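Teaching Tanier by hand: your questions

I get the same emails over and over (which I love, keep them coming!), so I finally put the answers in one place. I write this page for Bezerra, our small project on teaching a robot to do bedroom chores. Last updated 27 Aug 2025.

What is Tanier?

Tanier is the name we gave our setup: a pair of grippers, the cameras that go with them, and the software that records everything while one of us shows it a job. The software side is called Cesance, and you'll see that name in the menus.

Do I need to know how to code?

Nope! If you can fold a blanket you can record a demonstration. You start a take, do the job, stop the take, and type a short label. The coding comes later and it's our problem.

By hand or by remote — which one should I pick?

I go by hand for anything soft. Sheets, pillows, blankets, all of it. When I'm holding the gripper myself I can feel the cloth pull, and I slow down without thinking about it. Remote control is better when you want to practice the exact reach the robot will have, and it keeps your own arms out of the view. The catch is that you lose the feel, so my remote takes of a bed corner used to be pretty clumsy. They got better after a few evenings of practice.

Why so much bedding?

I like it, mostly. Also cloth never lands the same way twice, and a robot that has only met neat sheets is lost the minute it meets a rumpled one. The pillows are a whole subject on their own. A bolster rolls, a flat pillow slides under things, and a blanket at the side of the bed gets dragged along if you're careless.

What do the cameras see?

Less than you'd think, and from odd angles. We record a close view down at the fingers and a wider one from head height, and you learn to work with both in mind.

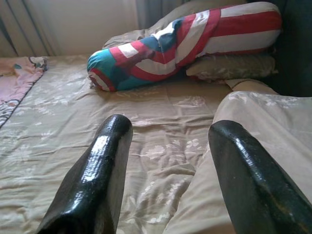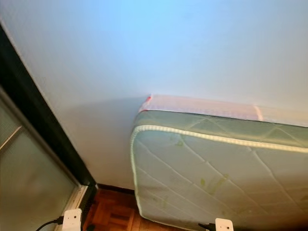
Close view of the black fingers over the floral sheet first, then the head view with the quilted mattress up against the wall.

How many takes does one task need?

For a simple one, like pulling a fold flat, I aim for 500. For moving a pillow to the head of the bed I'd go to 1,000 and spread them over different sheets and different light. My best stretch was in June, and even then I was sick of pillows by the end of it.

Can I record them all in one sitting?

Please don't. I stop after 23 takes and get up — after that my hands get lazy and I start cutting corners, and the robot will happily learn my lazy version.

What if I mess up a take?

Keep going if you can fix it. If I miss a fold and go back for it, I leave that in, and I add the word "recovery" to the label. If I drop the gripper or somebody calls my name, I toss the take.

Any tips for the fingers?

Come in low, with the gap lined up on the ridge of cloth you want. Close slowly. Lift before you pull! Most beginners pull first and drag the whole sheet with them.

Where do I send my recordings?

Upload them through the Wendbridge page, one folder per task. Put the task name first and your initials last. I check new folders myself, so give me 3 days before you write to ask if they arrived.

Can I use my own bed and my own sheets?

Yes, and patterned ones are very welcome. Just take anything private off the nightstand before you start.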